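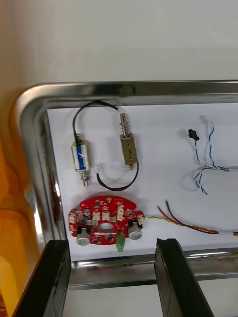 kendra_chisholm
Springs on solenoids are going to be your enemy, I'd put money on it. Anything with a plunger sticking out one end and a lead trailing out the other wants to roll the second you close on it. Are you grabbing by the body or the wire? And what's the cycle time like?

keegan.melnyk
By the body, always! I tried going for the leads in the first week and got some very expensive-looking spaghetti. Cycle time is nothing to brag about, 33 seconds a part on a good run, but I'm so happy with it I keep leaving the garage door up so the neighbours can have a look.

For anyone coming in on this page, Luvudum is the two-arm kitting bench I've been putting together at our shared shop in Bramville. The goal is one kit per tray: solenoids, a board, and a harness of each type. Then the tray goes over to the assembly bench and somebody with actual fingers takes over. I do the tuning on a smaller setup in the garage and bring the code in on a stick (yes, I know, Fraser has told me about git).

fraser_west
Fraser has told you about git several times.

Not sold on the harnesses though. Rigid parts, sure. Wire that branches three ways and has a black connector, a white one and a bare end, you'll spend all winter on it. I'd kit those by hand and let the arms do boards and solenoids. You'd be done by April.

keegan.melnyk
I'd be done and I'd be bored! The harnesses are the whole fun of it.
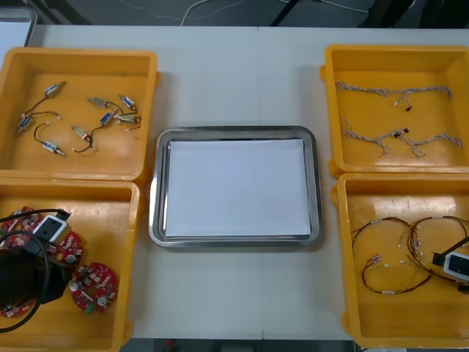 Layout is what I changed most since the last update. I used to have every bin along the back and the arms kept wanting the same bit of air, so I split it – left arm owns the left side, right arm owns the right, and the tray in the middle is the only spot they have to negotiate over. Solenoids sit at the far left with the red boards below them, and the two kinds of harness are over on the right, pale wires in the far bin and the darker brown, red and yellow-green ones nearer the front. The tray still gets its sheet of white paper. I did 100 picks of boards on this layout yesterday and dropped 2, both when one board was lying partly under another.

kendra_chisholm
Okay, that split makes sense to me. I take back half of what I was about to type.

The other half: that rim is awfully shiny. Paper sorts out the floor of the tray but you've still got a mirror going all the way round it. I'd go to a matte plastic tray and be done with it.

keegan.melnyk
I like the steel, it stays put when a finger nudges it. And Prirkano lets me mask off a border so it ignores the rim completely. Works fine as long as I redo the mask whenever the tray moves.

fraser_west
"Whenever the tray moves" is carrying a lot of weight in that sentence. Screw down a couple of corner stops.

keegan.melnyk
Fair. Stops are going on the list, right under relabelling the emergency stop so it can be read from the far side.

tinbasher
Been lurking since page one, love this build. Question on the darker harnesses – if two of them are looped over each other, how do you pick just one? Mine come up like a string of Christmas lights.

keegan.melnyk
Badly, at the moment! I go for a connector, lift slowly, stop partway up and give it a little shake. If the second one comes along, it puts the lot back down and tries a different connector. It's slow and it looks like somebody rinsing lettuce, but it does get there more often than it did. I'd like to log 200 tries before I quote a number on it.

fraser_west
Or one harness per bin.

kendra_chisholm
No, let him shake the lettuce. Keegan, could you post the lift height you're stopping at? I've got a bag of old printer looms and I'd like to try it on those.

keegan.melnyk
Will do, I'll pull the settings off the shop machine next time I'm in and stick them in this thread.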